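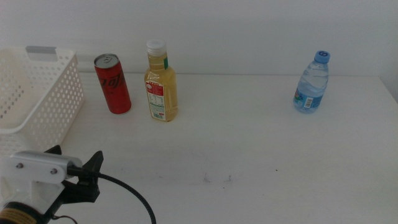 A red can and a white basket on a white table.

Pramila Ahuja has run the small grocery on the corner in Virnmont for most of her working life. She opens at six in the morning and closes when the last bus has gone by. In November the shop cut its range of cold drinks by half, and sales of the ones that stayed went up.

"People told me I was crazy," she says. "A shop lives on soda and snacks, they said. But I was paying to cool bottles that no one bought."

The idea came from her bookkeeper, Jitendra Joshi, who went through the receipts for the year. The shop had sold 3,820 drinks from the big cooler. Most of those were cola and plain water. The flavored teas and the energy drinks took up two full shelves and hardly moved.

"He put the paper in front of me and went to get his lunch," Ahuja says. "I read it three times."

She called the supplier, Damell, the same afternoon. The contract had a minimum order of 1,000 units, and she wanted it changed. It took three calls and one visit to the warehouse.

"They were polite," she says. "They said small shops always want less and then call back in summer wanting more. I said fine, then I will call back in summer."
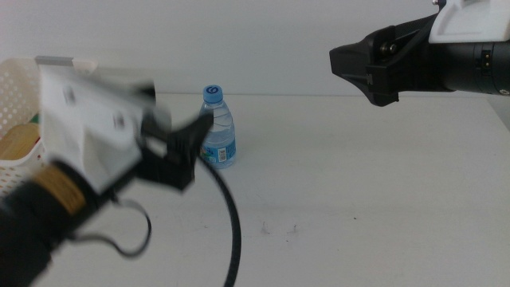

2 min read

Water is the product she talks about most. She sells the small bottles near the register and keeps the price low. Bus drivers buy them, and so do parents on the way home from school.

"I make very little on water," Ahuja says. "But a person who comes in for water also buys bread, or a phone card, or matches. I learned that from my mother-in-law. She had a stall in Deria and she sold water almost at cost."

The empty shelves did not stay empty. One now holds yogurt and fresh cheese from Kashyap, a dairy outside town. The other has lunch boxes made by Sneha Kandpal, who cooks at home and drops them off before eleven. Rice and lentils sell out first. The egg sandwiches are slower, and Ahuja has asked her to make fewer.

Not everything went well. The old cooler broke down in the first week after the change, and the repair cost $319. Some of the yogurt had to be thrown out. A few regular customers complained about the missing teas, and one of them, Madhu Rana, still asks for peach every time she comes in.

"So I keep a few peach for her under the counter," Ahuja says. "She pays for them. It's no trouble."

Asked what she would tell other shop owners, she says to look at the receipts before calling anyone. She also thinks owners should stand at the register themselves for at least one full day a month. Her niece, Shanti Khurana, handles the evenings now, and Ahuja says she misses things when she is in the back room.

She has not decided what to do in summer. Joshi wants to bring back lemonade. She would like to see another month of numbers first, and the door of the cooler needs a new seal before the hot weather.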